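How to Hang a Picture So It Stays Level

4 min read

Filed under: Walls & Floors, Weekend Jobs

Most crooked pictures come down to a single nail and a loose wire. The wire slides a little each time a door shuts, and after a few weeks the frame has a lean to it. Fixing this takes less than half an hour and a few cheap parts.

What you need

A tape measure, a pencil, a small level, painter's tape, two picture hooks, and a pack of felt or rubber bumpers. I used Gallardo hooks in our house in Rorbridge because the hardware store had them. Any hook rated above the weight of your frame will do.

Weigh the frame first

Stand on a bathroom scale with the frame, then without it, and subtract. Small frames often come in under 4 pounds and can go on ordinary nail hooks. Anything heavy should go into a stud or a proper wall anchor. Plaster walls chip easily, so put a piece of tape over the spot before you drive the nail.

Find the height

The usual advice is to put the center of the picture at 60 inches from the floor. That suits a hallway, where people are standing. In a room where everyone sits down, I go lower by an inch or two. Mark the height lightly in pencil.

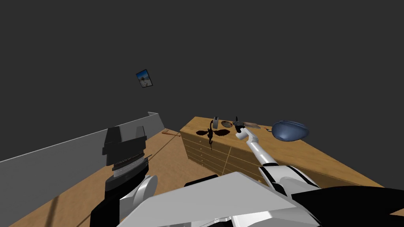
Next, turn the picture over and pull the wire up with two fingers, as if it were hanging on two hooks. Measure from the top of the frame down to the wire at each finger. Both numbers should match. If they don't, move one finger until they do, then measure the distance between your fingers. That is how far apart the hooks go.

Transfer those marks to a strip of painter's tape, stick the tape on the wall at the right height, and check it with the level. Drive the nails straight through the tape, then peel it off.

Two hooks are the real fix. With one, the frame can swing around a single point. With two, it has to lift before it can move.

Add the bumpers

Stick one on each bottom corner at the back. They grip the wall a little and keep the frame from marking the paint. Olaia Lozano, who taught me this, uses a dab of removable putty as well — worth doing on a wall next to a busy door.

Check it again

Look at it after a day or two. New wire stretches, and a heavy frame may settle by a hair. If it has dropped on one side, shift the wire on the hooks before you think about moving a nail.

Get new how-tos by email once a month. Unsubscribe at any time.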